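Privero Community > Home and small office networking > Cabling

Patch cable into the last port pair on a 24-port switch, what do the T labels mean?

Posted by Mazurek, 5th July

I am setting up a small half-open rack at home. The switch is a blue Netgear, mounted next to a Dell server chassis. I bought it used with no manual. The ports are numbered in two columns the way I have it turned, odd on one side and even on the other, and the last two are printed 23T and 24T with a small bracket mark. The others only have a number.

I have one yellow patch cable with a molded boot and a clear plug, and I would like to use 23T for the uplink to the router. The run is some 60 feet.

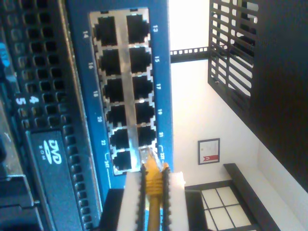

Yellow cable at port 23T, ports 13 to 24T.

Two things I need to know. Does the T mean a different speed or a different wiring? And is there a correct way to get a booted plug into the bottom position of the block? I have large hands and would prefer not to break the latch.

The rack rail is numbered and I can move the switch up or down a few units if that gives better access.

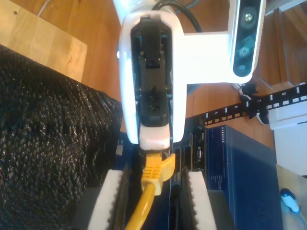 Jevstead: moving the switch will not help much if the server stays where it is. Leave one free unit between them if you have it. As for the T, on a lot of switches it marks a copper port that shares its number with a fiber slot. You use one or the other. If there is a slot labeled 23F somewhere on the front, that is the case. Copper wiring is the same as on the other ports. Check the model sheet for the speed.

Posted by Forudstead

Agree with the above on T and F. With nothing in the fiber slot, the copper port should work as a normal port.

On the plug:

1. Look at the plug before it goes anywhere near the switch. Lay it on a plain surface in good light. The contacts should sit level in the clear housing, and the small ridges at the tip should be even. A contact that stands proud can bend the pins in the port. I re-terminated a bag of 200 plugs in November and threw out 3 for this.
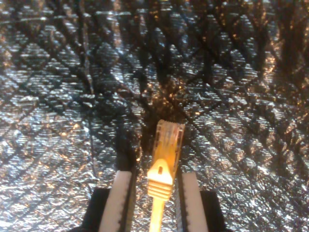 Clear plug head with the contact ridges at the tip.

2. Find the latch tab and match it to the notch in the port. The two columns are often mirrored, so the tab faces one way for odd numbers and the other way for even.

3. Hold the cable by the boot, keep it straight, and push until the latch clicks. Do not push on the cable behind the boot. It flexes and the plug goes in at an angle.

4. Pull back lightly. If it slides out, the boot is probably holding the latch down. Stiff molded boots do this.
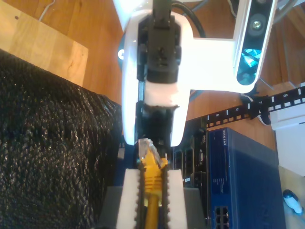

5. Secure the cable to the rail with a clip, with a little slack before the plug. The length you have is well within the 300 feet or so I would allow for copper.

Posted by Privero_user

just use another port, they are all the same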